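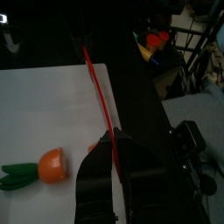
Gráinne Sheehan reckons the toy library should have moved years ago, and she told me so before I'd even got my coat off. According to her, half the families in Cimside never knew it existed, tucked away up two flights of stairs behind the old dairy office with nowhere to leave a pushchair.

Well, they'll know now! The Cimside toy library has got the keys to the empty shop on Buckley Road, next door but one to the chemist, and it opens there in April.

April
By our Cimside reporter

Print this page | E-mail this to a friend

Search this site: enter keyword Go

I should own up that I'm a bit of a fan. My two borrowed their way through most of the shelves when they were small (the garage with the lift went home with us so often that I started to think of it as ours), so I was always going to be pleased about this. But it is good news for the town as well. Buckley Road has looked sorry for itself since the shoe shop went, and a window full of dolls' houses and play food will cheer up the walk to the bus stop no end.

The new place is all on one level, with a proper ramp and a toilet you can turn a double buggy round in. There's a back room for the big stuff -- slides, trikes, the ball pool -- which used to live in a lock-up in Pallach and had to be asked for a week ahead. From now on you can just turn up and take it, if you've got the car for it.

Money has been the sticking point all along. The landlord, Privholm, wanted a longer lease than the library felt safe signing, and for most of the winter it looked as if the whole thing would fall through. In the end they settled on seven years with a break in the middle. The shelving and the new floor came to £2489, paid for out of the autumn fair and a sponsored walk round the reservoir, which I did in the wrong shoes and still haven't forgiven myself for.

There are 238 families on the books at the moment. Joining costs the same as before, and you can still have three toys out at a time for up to 21 days. Late fees are going altogether, which will be a relief to anyone who has ever found a library jigsaw under the sofa in July.

Not everybody is thrilled. A couple of people in the queue at the chemist grumbled to me about parking, and they do have a point -- the bays outside are short stay and always full by ten in the morning. The council says it will look at them again in the summer. I'll believe that when I see the paint.

Opening times will be the same as at the old rooms to start with, plus an extra late session until half past six for parents who work. If you've got anything borrowed from before the move, take it back to Buckley Road and use the side door, as the front one sticks.

Print this page | E-mail this to a friend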